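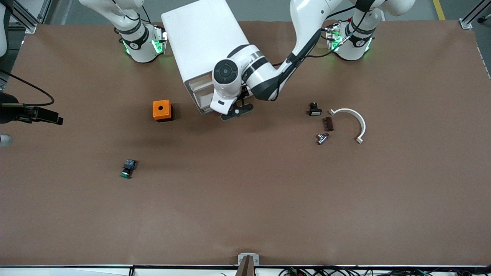

Tessa Vornholt
Dataset maintainer, Flomer

Flomer Well Levels, release 3

Daily groundwater levels from 104 private and municipal wells in the Brovwood basin, covering one leap year. Values are depth to water in feet below the measuring point, with a separate file of measuring point elevations for users who need heads.

Contents

levels/ has one CSV per well, named by well ID
wells.csv has the site table
corrections.csv is the log of manual edits
baro.csv has barometric pressure from the Adugna station, hourly
gilus.conf is the configuration used to build this release
CHANGES.txt

Each file in levels/ has 366 rows, one per calendar day, including days with no reading. Missing days are present as rows with an empty value, so row position can be used as day of year. Release 1 dropped missing days and a few downstream scripts still assume that. Check before upgrading.

Columns in levels/

date: local standard time, no daylight saving shift
dtw_ft: depth to water, feet, two decimals
dtw_min_ft, dtw_max_ft: shallowest and deepest hourly value that day
n_hours: number of hourly readings behind the daily value, 0 to 24
flag: see below
src: T for transducer, H for hand tape

The daily value is the median of the hourly readings. Where src is H there is one reading only, dtw_min_ft and dtw_max_ft are empty, and n_hours is 1. Hand tape values are not interpolated to midnight. They are whatever the tape read at the time of the visit, usually mid-morning.

Columns in wells.csv

well_id: four digits, leading zeros significant, read as text
mp_elev_ft: elevation of the measuring point, feet
mp_desc: what the measuring point is (top of casing, edge of access port, etc.)
depth_ft: total depth as drilled, if a log exists
screen_top_ft, screen_bot_ft: screened interval, feet below ground
aquifer: U (upper), L (lower), B (open to both), X (unknown)
pumped: Y, N, or S for seasonal
lat, lon: rounded to two decimals at the owners' request

The deepest well in the table is 149 feet. Screened intervals come from drillers' logs and have not been checked by camera or geophysics. Treat them as approximate, especially for wells drilled before logs were required. Where the log gives a casing depth and no screen, the screen columns are empty.

Flags

P: well was pumping or recovering for part of the day
D: water level below transducer, true value deeper than reported
C: value edited by hand, see corrections.csv
R: reading falls outside the rate-of-change limit and was kept
Blank: no flag

Flags can be combined, for example PC. Order is not meaningful. A blank flag on a well marked pumped = N means the day passed the automatic checks. On a well marked Y or S it only means that no pumping signature was found, and short cycles of less than an hour are often missed.

Processing

1. Raw logger files are converted to absolute pressure in feet of water.
2. Barometric pressure from baro.csv is subtracted. Vented transducers skip this step.
3. The result is tied to the nearest hand tape reading by a constant offset. If two tape readings disagree on the offset by more than 0.10 ft, drift between them is treated as linear.
4. Rate-of-change limits are applied (2 ft per hour for pumped = N, no limit otherwise).
5. Daily statistics are computed and written.

All steps are run by Gilus, version pinned in gilus.conf. To rebuild from raw files:

gilus build --conf gilus.conf --raw raw/ --out levels/

Raw files are not in this package because of size. They are available on request. A full rebuild should reproduce levels/ byte for byte, apart from line endings on Windows.

Corrections

There are 148 entries in corrections.csv. Each gives the well, first and last day affected, the old offset, the new offset, and a short reason. Most are cable slips after the October tape round, when several hangers were replaced and the loggers went back at slightly different depths. Entries with reason "mp changed" refer to casings that were cut down or extended. For those wells, mp_elev_ft is the elevation at the end of the year and earlier days have been shifted to match it.

Known problems

Well 0031 has two loggers with overlapping records. Only the upper one is used.
Well 0077 was relogged on a clock set one hour ahead. The daily medians are barely affected but n_hours is 23 on the first day.
Baro data has gaps in winter. Gaps under six hours are filled linearly. Longer ones leave the affected hours blank at all unvented wells.
Aquifer code B wells should not be used for contouring either unit.
Some mp_desc entries are in the owner's own wording and have not been standardized.

Uses

The data were assembled for seasonal level maps and for checking a basin water budget. They are adequate for monthly trends and spring to fall comparison. They are poorly suited to aquifer test analysis, for which the hourly records are needed, and they carry no water quality information of any kind.

License

Free for any use with credit to Flomer Well Levels and the release number. Do not attempt to match rounded coordinates to parcels or owners.

Changes from release 2

Added dtw_min_ft and dtw_max_ft.
Flag R is new. These readings used to be deleted.
Vertical datum corrected for six wells on the Adugna side.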